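werkstatt_plullach
31. März 2024

Thread, weil zweimal gefragt wurde: wie wir das Handgreifer-Set in Plullach am Laufen halten. Zwei Greifer, Rucksack, Kabel, Rechner. Tippe zwischen zwei Durchgängen, also Stichworte.

Das Set heißt bei uns Dai. Das in Temholm heißt Itau und ist baugleich, bis auf den Rucksack. Alles hier gilt für Dai. Wer an Itau schraubt: Gurtlängen und Kabelwege selber nachmessen, die sind anders.

Morgens als erstes die Finger. Weiß, gedruckt, innen schwarzer Belag. Belag mit Isopropanol abwischen, fusselfreies Tuch, kein Küchenpapier (hinterlässt Flusen, die sieht man erst bei Gegenlicht). Dann zudrücken und seitlich draufschauen. Wenn vorne ein Spalt bleibt und hinten nicht, sitzt ein Finger schief im Halter.

Schiefer Finger: beide Schrauben lösen, Finger bis zum Anschlag rein, Greifer zu, ERST DANN anziehen. Ich habs wochenlang andersrum gemacht und mich gewundert.

Belag wechseln wir nach 994 Griffen. Die krumme Zahl kommt aus dem Log vom ersten Satz, da hat sich die Kante an genau der Stelle gelöst und seitdem steht das so in der Tabelle. Nein, kein statistisch sauberer Wert. Funktioniert trotzdem ganz gut.

Alten Belag warm föhnen und langsam abziehen. Kleberreste mit dem Kunststoffschaber, nie mit der Klinge!! Riefen im Druckteil kriegt man nicht mehr raus, der neue Belag wirft dann Blasen.

Markerwürfel. Größte Fehlerquelle überhaupt. Weiß, schwarze Muster auf den Flächen, und jeder Kratzer im Schwarz kostet Erkennung. Also: Würfel nicht auf den Tisch stellen, Greifer am Griff anfassen, nicht am Würfel. Steht auch auf dem Zettel. Liest keiner, ich auch nicht immer.

Prüfung für die Würfel: Greifer vor die Kamera, langsam drehen, jede Fläche einmal ruhig halten. Wir nehmen 100 Bilder pro Greifer auf. Liegt die Erkennung unter 75 Prozent, wird nicht gearbeitet, sondern gesucht. Meistens Glanz. Manchmal ein Fingerabdruck. Einmal war die Linse verschmiert und ich hatte schon zwei Würfel getauscht ...

Neue Würfel nur MATT. Der glänzende Aufkleber sieht schöner aus und taugt unter Deckenlicht nichts. Vor dem Kleben die Orientierung anzeichnen, kleiner Bleistiftpfeil am Rand. Links und rechts haben verschiedene Muster. Wenn man die vertauscht, läuft alles scheinbar normal durch und in der Auswertung greift die linke Hand dort, wo die rechte war. Halber Tag weg, frag nicht.

Nach jedem Würfeltausch neu kalibrieren. Ja auch wenn er "genau gleich" sitzt. Er sitzt nie genau gleich.

Kabel. Hängt vom Greifer runter und will unter jede Stuhlrolle. Bisher sind 6 Kabel gestorben, alle an der Stelle, wo es aus dem Gehäuse kommt. Seit wir dort eine Schlaufe legen und die mit Klett am Griff fangen, ist Ruhe. Klett, kein Kabelbinder. Kabelbinder zieht immer jemand zu fest.

Test auf Kabelbruch: Greifer einschalten, Kabel am Austritt vorsichtig in alle vier Richtungen biegen, dabei auf die Fingerposition im Fenster schauen. Springt der Wert, Kabel raus und mit rotem Band markieren. Bitte nicht zurück in die Kiste legen!! Im Juli hatten wir drei kaputte in der Kiste und keins mit Band.

Rucksack. Erst aufsetzen, dann Schnallen schließen, dann Greifer reichen lassen. Allein geht auch, aber dann vorher beide Greifer auf den Tisch legen, auf die Seite, Würfel frei. Gurte so eng, dass nichts wackelt wenn man sich vorbeugt. Zu lockere Gurte sieht man später im Video sofort.

Nullpunkt: beide Arme nach vorn, Finger ganz auf, kurz warten, Finger ganz zu, kurz warten. Je dreimal. Wer zu schnell macht kriegt einen krummen Nullpunkt und merkts erst am Tisch, wenn der Greifer laut Software noch offen ist und das Teil schon festklemmt.

Boden vorher freiräumen, Stühle weg vom Arbeitsplatz. Vergesse ich selber dauernd.

Ersatzteile, die ich immer da habe: zwei Sätze Finger, Belag als Bogen, ein Paar Würfel fertig beklebt, Schrauben M3 in kurz und lang, Klettband, vier Kabel. Die Federn im Abzug auch noch, die halten aber erstaunlich lange. Hab bisher eine gewechselt.

Abzug quietscht? Kein Öl. Das läuft bis in die Finger und dann ist der Belag hin. Trockenschmierstoff mit PTFE, ganz wenig, aufs Wattestäbchen und nicht direkt reinsprühen.

Abends: Greifer abstecken, Kabel locker aufrollen, Staubkappen auf die Linsen, Eintrag in die Tabelle. Griffzahl, Erkennung links, Erkennung rechts, was getauscht wurde. Ein Satz reicht. "Alles ok" reicht nicht, das stand da vor dem Würfeldesaster auch jeden Tag.

Noch offen: Zugentlastung am rechten Greifer. Im Moment Klett, soll ein gedruckter Clip werden. Die erste Version war zu weich, die zweite drückt aufs Kabel.

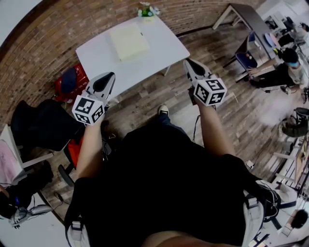
Version drei liegt im Drucker. Wenn die hält, stell ich die Datei rein, Maße für Itau muss Temholm dann selber anpasssen.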